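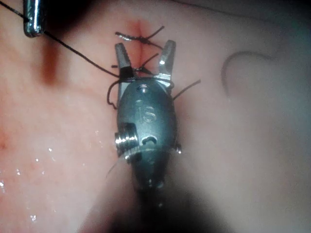

Jaws open, thread on, one knot in. 7/31/23.

The planner wanted to know whether the loop was a loop.

It had been asking since breakfast. On my screen the thread came up as a chain of little green beads, each with a number for how sure the tracker was, and wherever one strand ran behind another the beads went yellow and started to argue. Somewhere near the left jaw the thread either passed over itself or under itself. A child with a shoelace could tell you which. Our software had 237 opinions and was collecting more.

I'd been at Dindgate long enough to have written the part that was arguing. The knot planner was called Rilia, after a ferry one of the founders had been sick on, and it was a lovely piece of work as long as you fed it the truth. Give Rilia a thread with every crossing labelled and it would lay out a throw so tidy you wanted to frame it. Give it one crossing the wrong way up and it would lay out the same tidy throw around nothing at all, then report success.

Hence the rule, which I had also written, that it was to stop and ask.

It asked. I typed OVER. It thanked me, replanned, got as far as tightening its estimate of the thread's length, and asked again.

"Is it meant to do that?" said the surgeon, who was there on loan and had a way of standing behind a chair.

"It's being careful."

"I had a registrar like that."

I didn't ask what had become of the registrar.

The trouble, I decided around the second coffee, was shine. Wet tissue throws back light in specks, and a glossy bit of suture does the same, and the tracker had been raised on thread that was black and well behaved against a backdrop that was neither. Show it a white highlight and it concluded the thread had ended there. Show it the far side of the highlight and it concluded a new thread had begun. By its reckoning we had sewn the first stitch with eight separate pieces, which would have been a remarkable feat for any of us.

The fix took nine lines. I am proud of the nine lines and will describe them to anybody. If two ends of thread point at each other across a bright patch, and the gap is short, and the curve would be smooth, assume they are old friends and join them up. I ran it over our recorded trials from November, all 408, and the number of phantom thread ends fell off a cliff. I said something out loud that I won't put down here.

Then I pushed it to the live build, and Rilia stopped asking.

You would think this was the good part. The beads went green the whole way round. The planner drew its arc, the controller checked its limits, and a box came up offering me the button marked PROCEED. The surgeon leaned in.

"What's that bit?" she said.

"Which bit?"

"It's drawn the thread going into the tail of the last knot and out the other side."

It had, too. There were cut ends poking up from the first stitch, short and black, and one of them happened to point at a strand between the jaws with something bright in the gap. Short, smooth, friendly. My nine lines had introduced them and stood back.

I took my hand off the mouse and put it in my lap where I could keep an eye on it.

"How long would it have taken you to spot that?" she asked.

"The force limit would have caught it," I said. This was true. It was 600 somethings, and I had set it myself, and in that moment I could not have told you what the somethings were.

Line ten said that a cut end is nobody's friend. I wrote it, ran the trials over again, and ate a sandwich from the Pelletier machine down the hall, which has its own views on what counts as egg. The log went off to Gistudon with a note saying perception had been "refined." When I came back the beads were up, mostly green, with one small stretch of yellow near the left jaw.

Over or under, Rilia wanted to know.

The surgeon pulled up a chair and, for the first time all day, sat in it.

"Over," she said, and I typed it in.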